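Kids' Corner: What Is Plaid?
Mirkville Library newsletter, 09/08/2024

Plaid is stripes crossing stripes. That's pretty much it! Some go up and down, some go sideways, and where they cross you get squares and new colours.

You've seen it on shirts. Picnic rugs too, and your grandpa's slippers maybe. But it can go on walls as well. Teal, purple, orange, pink, yellow and green, all on white. Soft colours like these are called pastels. A pale tabletop goes nicely with a busy wall, gives your eyes somewhere to rest.
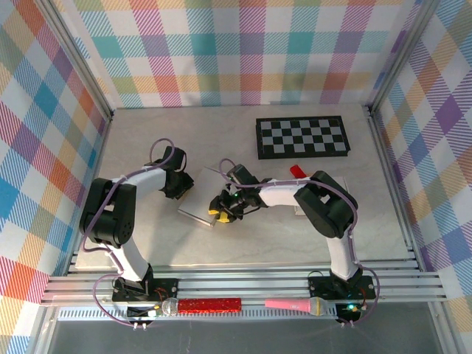 How does the crossing work?

In cloth, threads go over and under each other. Orange thread over blue thread, look from far away and your eye mixes them a bit. Up close, two colours again. Wallpaper has no threads, its printed. So the printer sometimes adds little slanty lines to make it look woven. Slanty lines like that are called hatching.

Is it the same as tartan?

Nearly. Tartan is the old Scottish kind, where the stripes repeat in a set order. In Australia lots of people just say "checks".

Make your own

Grab paper, a ruler, three pencils.
Draw stripes down the page. Fat ones, skinny ones.
Turn the page and do the same agian.
Colour lightly! Press too hard and you can't see the crossings.

Athina Giannakopoulos has 20 spots on the library wall for the best ones. Names on the back please.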